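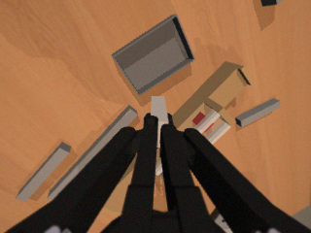
Subject: Re: [skallow-cricket] Matting for the Borner ground, and the fall schedule
Sent: Thursday, 9:42 pm
To: skallow-cricket list

> The matting question is back again. The coir mat at Borner is worn through
> at the north end, right on a good length, and our bowlers have
> started aiming for the hole. I don't blame them but it can't go on. We
> have two quotes. A new coir mat is 700 dollars delivered, and the
> synthetic roll is 800 plus whatever we'd pay for the pegs and the
> underlay. I lean toward coir since we know how it plays. Could people
> please say what they think before the weekend?
>
> Also, Flundach want to move our away game to the morning. Any
> objections?

Synthetic, please, synthetic! I played on one at Nijs two weeks ago (I was filling in, they were a player short) and I've been boring everyone at home about it ever since. The bounce was so true that I left three balls on height in my first two overs, which anyone who has watched me bat at Borner will know I never do. At our place I play at everything because I have no clue what it's going to do.

I know what people remember is the old green mat from the school field, the one that slid when it was damp and gave everybody carpet burn. The Nijs one isn't like that. It has a tighter weave and a bit of give underneath, and the spinners got real turn out of it – slow turn, but turn. Their leg spinner bowled ten overs straight through and had our side poking around like we'd never seen a ball leave the bat. Wonderful to watch, even from 22 yards away with a bat in my hand. Seam movement was less, I'll admit that, so our opening pair may grumble. They could try pitching it up.

On the money, the gap between the two quotes is small and the underlay is the part I'd want to pin down. Nijs used a thin rubber sheet under the batting ends only. Could whoever has the quote ask if the supplier will price it that way? And are the pegs the short ones or the long ones? Our base at Borner is crushed stone with clay over it, and the short ones pulled out all last season whenever a fast bowler landed near the edge. I would rather pay for long pegs once.

Storage is the other thing. The coir mat rolls up to something two people can carry to the shed. The Nijs roll took four of us and some bad language, so we'd need either a trolley or a cover so it can stay down from April on. I have an old hand truck that might do it, and I can bring it to practice so we can try it with the mat we've got.

As for Flundach in the morning, yes from me! That ground is beautiful early, and the outfield slopes down to the creek so the light is behind the bowler at one end and perfect at the other. Dew will be heavy, so if we win the toss I'd bowl, let them deal with a slow outfield, and chase after lunch when it's dried out and the ball runs away down the hill. We made 290 there the year before last, our best score on the road, and a good chunk of those were fours that would have been twos anywhere else. My one request is that we fix the meeting point early. Last time half of us went to the parking lot by the church and the other half to the one by the field, and we had seven players for the toss.

Can we also please talk about a second team? I counted the replies to the last practice email and there were more of us than there are places, and some of the newer players have been carrying drinks since June without a word of complaint. Even two or three friendlies in September would do it. Nijs said they'd be glad to play a mixed side on a Sunday, shorter format, everyone bowls. I'd happily skip a league game to play in that one, it sounds like a great afternoon.

I'll be at the nets from six tomorrow if anybody wants to argue for coir in person. Bring the good balls, the ones in the blue bag have all gone soft.

--
skallow-cricket mailing list
To change your settings or leave the list, reply with "settings" in the subject line.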